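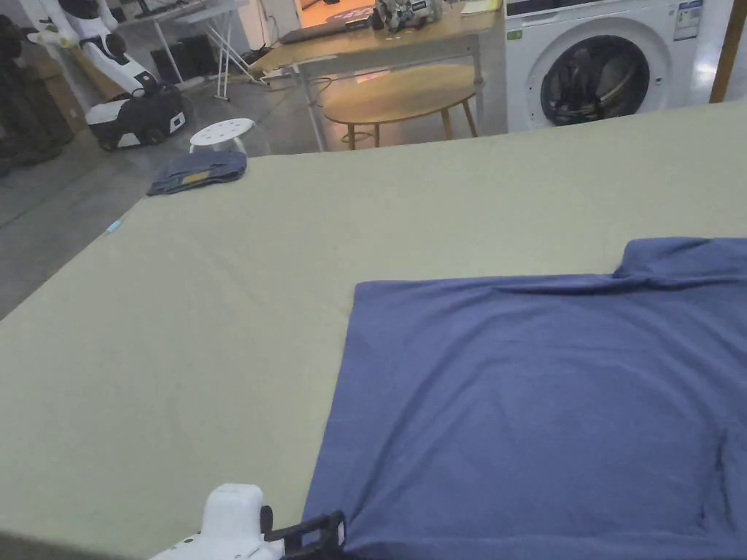

# Brondis Cloth Handling Kit, Classroom Edition

The Brondis kit is a hand-held gripper set with a course pack for school robotics clubs and first-year college classes. Students hold the gripper, work through a folding or sorting task on a padded surface, and record each run. The recorded runs are then used in the second half of the course to train and test a simple control program.

The kit is sold by Grendine and is meant for groups that have already finished a basic course in motors and sensors. No robot arm is needed for Units 1 to 3. Unit 4 can be done with an arm or in the simulator that comes with the software.

## What's in the box

- 2 hand-held grippers, white body with black jaw assembly
- 2 USB-C cables
- 4 spare jaw pads
- 1 hex key and a bag of screws
- 1 printed teacher guide
- 20 student task cards
- License card for Neltel Recorder, good for one classroom

Cloth, tables and computers are not included. Most classes use T-shirts, dish towels and old jeans. Plain colors are easiest to begin with. Stripes and large prints can go in once students have a set of clean recordings.

## Course outline

**Unit 1: Gripping.** Students learn how far the jaws open, how hard they close, and how to pick up one layer of fabric without picking up the layer under it. The first task card uses a dish towel. The second uses a T-shirt laid flat, picked up by a bottom corner.

**Unit 2: Flattening and folding.** The shirt starts with a bunched area and has to be smoothed before the first fold. Students work in pairs, one on the gripper and one on the computer. They swap after every set.

**Unit 3: Recording.** Each pair makes a set of 20 runs of the same task. Runs that fail are kept and labeled. The software will not export a set that has unlabeled runs in it.

**Unit 4: Playback.** Students train a small model on their own recordings and compare it with one trained on the whole class's recordings. This unit takes the longest and can be cut short if the term is running out.

The full course is planned for 11 weeks at one meeting a week. Clubs that meet twice a week usually spend the extra time on Unit 3.

## Setting up a work area

1. Pick a surface large enough to lay an adult T-shirt out flat, with space on at least two sides for students to stand. A padded surface works better than a bare tabletop, as the jaws can press down slightly to get under an edge.
2. Cover it with a plain cloth in a color that does not match the clothes. Pale green or gray is fine for most wardrobes.
3. Pull the cover tight and fasten it underneath. A loose cover gets picked up along with the shirt.
4. Plug the gripper into the computer before starting Neltel Recorder. If it is plugged in afterward, use *Device > Rescan*.
5. Open and close the jaws fully once when the software asks. This sets the zero point.
6. Tape cables down where people walk.

The background can be an ordinary room. Furniture and storage do not have to be cleared out, but they should stay in the same place for the length of one set. Move anything that isn't part of the task to the far side of the work surface or take it off.

## Specifications

| Item | Value |
|---|---|
| Grippers per kit | 2 |
| Connection | USB-C, wired |
| Students per gripper | 2 |
| Recommended group size | 4 per kit |
| Age | High school and up |
| Spare pads included | 4 |
| Software | Neltel Recorder, classroom license |

## The Nishad Fold-Off

Classes using the kit can enter the Nishad Fold-Off, a student contest held in June. Teams of up to four enter one trained program and one set of recordings. Both are scored, and the recordings count for half.

The garment for the contest is always a short-sleeved T-shirt in a solid color. It is placed on the table by a judge, partly smoothed, with one fold left in it. Each program gets 2 attempts. Teams without an arm enter the simulator class, which has its own table of results.

Teachers can register a team from the same account used for the software license. There is no entry fee for classes that bought the kit directly from Grendine. Teams using a secondhand kit need to move the license to their own school first, and this has to be done by email.

## Care and spare parts

Wipe the jaw pads with a damp cloth after each class. Lint builds up in the slots of the black part and can be brushed out with a dry toothbrush. Do not use compressed air while the gripper is plugged in.

Replace pads in pairs. A worn pad next to a new one will pull the fabric to one side, and students tend to blame their own technique for it. Pads, cables and task cards can be ordered separately. The white cover is held on by screws and may be removed for cleaning, but the board inside should be left alone.

## Ordering

Schools may order by purchase order or card. The kit ships in one carton. Orders for more than 11 kits are sent by freight and need a delivery contact and a phone number.

Updated Mon 6 November: the teacher guide now has a section on mixed loads, with a T-shirt and a piece of denim on the same surface. Owners of earlier kits can download it from their account page under *Course files*.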